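From: Ona Priedītis
To: Halleo home cooks list
Subject: Re: sourdough starter gone quiet?

Hi Jurgita and everybody,

Jurgita Kazlauskienė wrote:
> My rye starter has been sulking for a week now. It used to double
> by lunch and now I get a few bubbles and a layer of gray liquid
> on top. I feed it every morning with the Nilum rye like always.
> Did I kill it? Also, has anyone gone back to the Paju mill store
> after they moved? I can't find their hours anywhere.
> J.

You did not kill it! I have left mine in the back of the fridge for most of a summer and it came back, smelling like nail polish remover but very much alive. The gray liquid is just hooch, it means the thing is hungry. Some people pour it off and some stir it back in. I pour it off if there's a lot, otherwise in it goes.

What I would do is take one spoonful of the old starter, put it in a clean jar, and give it a lot more flour than you think it deserves. I do one part starter to five parts flour and five parts water, by weight, and I keep that up until it's climbing the jar again. My guess is you've been feeding it small meals in a warm kitchen. You said once that yours sits on top of the fridge? In July that is basically a sauna, so it eats everything by noon and then just lies there until the next morning. Try the floor of the pantry, or feed it twice (I do 7 in the morning and then again whenever I'm doing the supper dishes).

The other thing is the flour. I had a bag of Nilum this spring that behaved oddly, very slow, and I switched to the whole rye from Paju and things picked up. I can't swear it was the bag — I also changed jars that week, so it wasn't much of an experiment. But a bit of fresh whole rye never hurt anyone's starter.

Which brings me to Paju. Yes, I've been! They're out on the Hokden road now, past the feed store, in the long building with the green doors. No sign yet, so go slowly or you'll sail right by like I did. I don't have hours for you, sorry, but they were open mid-morning and the man at the counter said mornings were the best bet. Bring cash, the card machine was down. They had spelt and both grinds of rye, and a sort of cracked barley I bought on impulse and have no plan for. If anyone has a plan for cracked barley please write.

Oh, and for whoever asked about discard (I've lost the message, sorry): pancakes. A cup of discard, an egg, a spoon of sugar, pinch of salt, and a half teaspoon of baking soda right at the end so it foams up. Thin it with milk if it won't pour. They come out tangy, and you can take them sweet or salty depending on the household. Mine is divided. I eat them with fruit and the rest of them reach for the ketchup, and I've quit arguing.
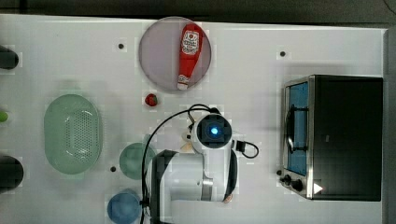 Both schools of pancake topping, ketchup on the plate and one strawberry for me.

Leave the discard in the fridge up to a week for these, older is fine if you like them sour. Don't add the soda early, I did that once while looking for the good pan and had a bowl of flat gray paste.

Jurgita, if yours still won't budge after a few days of big meals, I'll bring you a jar of mine. I have far too much of it. Just tell me if you want it stiff or runny, and please save me a jar with a lid that fits because I'm down to the last one.

Ona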